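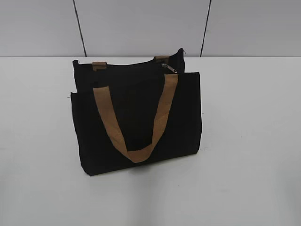
Bag Finisher and Packer, Part-Time
Narkbridge Bag Workshop, Clekgate

Narkbridge makes canvas bags for museum stores, bookstores and a few conference organizers. We cut and sew in the same building on the Clekgate side of the river, and everything we sell is checked, trimmed and packed by hand in the finishing room. We are hiring one person for that room, starting in March.

The work

You will take sewn bags from the machinists and get them ready to ship. Most of what we make is totes with webbing handles, in black and natural, plus a smaller line of zip pouches. For each bag you will:

Trim loose threads at the seams, inside and out
Pull on both ends of every handle to check the stitching
Look over the panels for puckering, skipped stitches, chalk and lint
Turn out the corners and press the bag if it needs it
Fold it, tag it and pack it to the customer's sheet

Black bags take longer than the others. They show every bit of lint, and a black thread on black cloth is easy to miss, so we finish them under the bright lamps at the end table. Bags that fail go back to the sewing room with a slip saying what is wrong and where. You won't be asked to sew repairs, although if you can use a lockstitch machine we would like to hear about it.

Orders vary a lot. A regular one is 1000 bags. The largest last year was 3000 for Sivakumar, packed flat with the handles tucked inside. When an order that size comes through, everybody helps with packing, including the office.

Who you will work with

The finishing room has a team of 4. Sewwandi Mondal runs it and will train you. Imtiaz Biswas handles shipping and books the trucks. You will also talk to the sewing room most days, usually about handles.

What we are looking for

You need good close-up eyesight (glasses are fine), steady hands with thread snips, and the patience to look at the same bag many times over without starting to skip things. Most of the job is done standing at a table. Full cartons are heavy, and we have a cart and a lift table for moving them — please use both. We don't require experience. People have come to us from alterations, laundry work, bakeries and libraries and done well.

You should be able to read an order sheet in English and write a short note on a reject slip.

Hours and pay

The shift runs 8:30 a.m. to 1:30 p.m. on weekdays, with a paid break. Extra afternoon hours are offered before big shipments and you can turn them down. Pay is hourly, with a raise after the training period. We will give you the current rate when we call to set up a visit. Paid leave builds up from your first day.

We are on the second floor. There is a freight elevator that staff can use, and the Stekberg bus stops outside. Parking is on the street.

How to apply

Write to Amber Fairclough in the office, or drop a letter at the front desk before 4 p.m. Tell us what work you have done, paid or not, and when you could start. A resume is fine but not needed. If you have made or mended something out of cloth, bring it along when you visit.

We will ask you to spend one paid hour in the finishing room, checking a stack of bags next to Sewwandi. Wear closed shoes. Snips and an apron are provided.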